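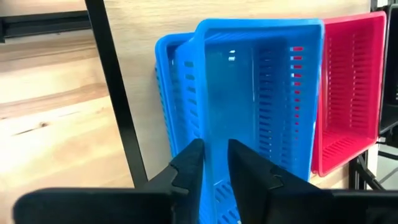

Garra do robô sobre os cestos, vista da câmera do punho.

Kit de dois braços Rulludeck – aviso de segurança para quem já comprou

Venda suspensa por enquanto. Quem já tem o kit em casa ou na oficina, leia antes de ligar de novo.

O problema: a garra não solta. Comando de abrir enviado, o software mostra "aberta", os dedos continuam fechados na borda do cesto. O braço segue para o próximo ponto e leva o cesto junto. Aconteceu 2 vezes em abril na bancada da Illano, as duas com cesto de plástico vazado. Na segunda o cesto caiu no chão e o Pascal Wendt levou um beliscão na mão tentando segurar. Nada grave, mas podia ser.

Causa provavel: firmware da garra. Com limite de força acima de 200 o motor trava no fim do curso e não avisa. Ainda testando, a Neelam Gautam está com isso.
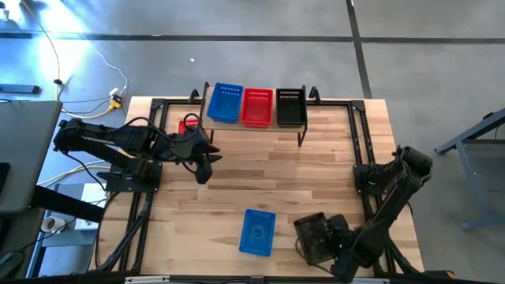 Enquanto não sai a correção, limite de força em 200 no máximo, nos dois braços. Velocidade reduzida. Mão fora da área dos trilhos com os braços energizados – mesmo parados, mesmo com a garra "aberta" na tela. Se travar: botão de emergência, cortar a alimentação, esperar, só depois abrir os dedos na mão. Não puxar o cesto. Puxar entorta o dedo e isso a garantia não cobre.

Conferir tambem o cabo do punho. Num dos casos estava com folga no conector, pode ter ajudado.

Kits com número de série até 700: troca gratis da placa da garra, frete nosso. Acima disso, só atualização de firmware quando sair.

Cestos de plástico, suporte e trilhos continuam à venda separados, prazo normal.

Dúvidas e pedido de troca: assistência Kashyap, falar com Abhishek Negi. Mandar número de série e, se tiver, o log da garra.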